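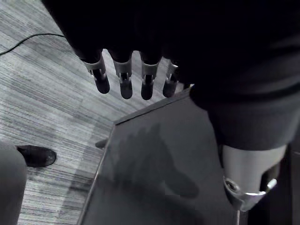
Gray on gray: a tabletop in the second-floor room at Gimureo.

Hiwot Workneh wants me to know that the gray was a decision. She says so before I have my coat off, and again when we sit down, and I write it down both times.

She planned the room for Ukero, a small firm that lays out break rooms and snack areas for offices that have outgrown a shelf over the sink. The client is Gimureo, which has 33 people on this floor and used to feed them out of two drawers. The room has been open since February. Workneh calls it a "low-contrast eating environment." I ask whether that means a gray room with snacks in it.

"You can say that," she says. "A lot of people say that. But if you put food in a loud room, people eat in a loud way. They grab. Here the table is quiet, the floor is quiet, and the only thing with any color is the thing you came for."

I ask how she knows people grab less. She says you can feel it. I ask if anyone has measured it, and she says that Ukero asked the staff how they felt about the room after the first month and most of them felt good. How many answered? She thinks 10. What did the question say? She would have to look that up, and in fairness to her, she did write to me on Thursday with the wording. It was "How do you feel about your new snack space?" with a row of faces to choose from, starting with the smiling one.

I have been in enough new break rooms to be wary of this. They all come with a theory. There was the year of the high counters, when standing up was going to make everybody talk to each other, and then the year of the booths, when sitting down was. Workneh laughs at that and admits she put in some of the high counters herself.

"I was 26 and I believed the brochure," she says. "I'd tear them out for free now if the client would let me."

It is the first thing she says that I believe without reservation, and after that the conversation gets easier.

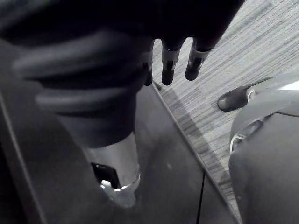 A dark, matte top was her choice over two others, she says. The shiny samples showed every thumb. A white one she liked lost out when Gimureo's office manager, Dagim Dinsa, set a coffee cup down on it and left it there over a weekend. "He never said a word about it," Workneh says. "He just brought me in on Monday and pointed."

Dinsa tells the story a little differently. He says he forgot the cup.

He is fond of the table, though, or at least he is fond of not having to think about it. "I wipe it at the end of the day and it looks the same as before I wiped it," he says. I suggest this could be a problem. If a dirty table looks like a clean table, how does anyone know when to clean it? He considers this for a while. "The crumbs, I guess. You can feel them with your sleeve."

Then there is the seam. Workneh doesn't bring it up, so I do. A joint in a table where people open bags of salty food seems to me like asking for trouble, and I have a kitchen table at home with a leaf in it that has been holding on to the same sesame seeds for years. She says a seam is what you get when a top has to go up a staircase, that a vacuum with a narrow nozzle takes care of it, and that in her opinion I am being picky. Dinsa, across the room, says he uses the corner of a business card.

Now to the snacks. Gimureo spends $1,115 a month on them, a number Dinsa gives me without being asked and then looks as if he'd like to have back. The supplier is Sestisus, and the orders are handled by Rommel Villanueva, who joined us by phone from his car. Villanueva has no theory about gray. His concern is plastic.

"Wrapped snacks have to be seen," he says. "You've got a couple of seconds. Blue does well for me. Red on blue does well. I don't know why and I don't need to know why."

I point out that this sounds like the opposite of a quiet room. He says he has never seen the room.

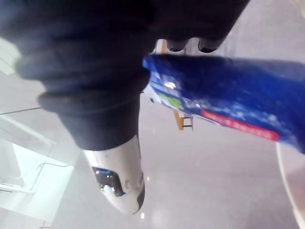 A blue package with a red band and a spot of green, the only loud color in this picture.

This gets to what bothers me about the whole idea. If the packages are designed to shout, then turning down everything behind them makes them shout harder. A store does the same thing with spotlights, and it isn't trying to help anyone eat less. I put it to Workneh as plainly as I can: hasn't she built a very good display case?

She takes her time. "Okay," she says. "If you came in here hungry, yes, you'd see the bag first. I want you to see it. I want you to pick it up and know that you picked it up. What I don't want is a bowl of something at your elbow, where you look down and it's gone."

So the open bowls went, and everything now comes sealed. She is firm on this part, and it may be the most sensible thing in the plan. A wrapper has to be opened. It makes a noise. Kedir Woldegiorgis, who works on the floor and has been at Gimureo longer than almost anyone, says the noise alone has cut him down to one a day.

"Everybody can hear you," he says. "You open a bag at three o'clock and it's like an announcement."

Does he like the room? "It's fine." Does he feel calmer in it? He looks at the table, and then at Workneh, who is pretending to read something. "It's a table," he says. "I liked the drawers. You could have cookies in the drawers and people didn't know you had cookies."

I ask about trash, a subject missing from the four pages of notes Ukero sent me ahead of the visit. Sealed snacks mean wrappers, and plenty of them. Workneh agrees that it's the weak point and says the next version of the plan has a bigger bin in it. I ask why this version doesn't. She says the bin in this version was picked from a catalog by its outside measurements, and that the liner takes up more room than you'd think. 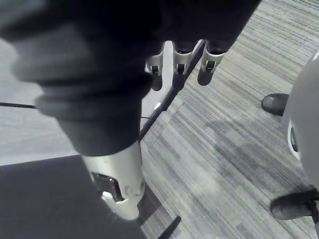
Carpet is where she and I part ways completely. Food and carpet don't belong together in any room I have to clean, and I told her so. She says the stripes were there before she was, that the landlord wouldn't pay to take them up, and that a striped gray floor hides more than a plain one. Hiding is a word that comes up a lot here. I also asked about the thin black cable that runs over the light gray surface, because her notes promise "no visible lines between the visitor and the table." She said cables belong to the client. Dinsa said he thought cables were part of the plan. They agreed to talk about it later, and from the way they said it I would guess they have agreed to that before.

Before I leave I ask Workneh what would change her mind about the gray. She says nobody in her business ever asks that, and then she does answer it. If the monthly bill went up, she says, she would have to admit the room was selling snacks. It hasn't gone down yet. It hasn't gone up much either, Dinsa adds, and when I ask what "much" is he says he'd need to check whether the last invoice included the delivery fee.

Ukero has five more rooms planned along the same lines. The first is for a firm called Adomaitis, and the floor there is bare, so at least one of my complaints will be answered. Workneh says I am welcome to come see it. I said I would, and that I'd bring something with crumbs.

Villanueva called me back that evening to ask what color the table was. I told him. "Good," he said. "The blue will look great on that."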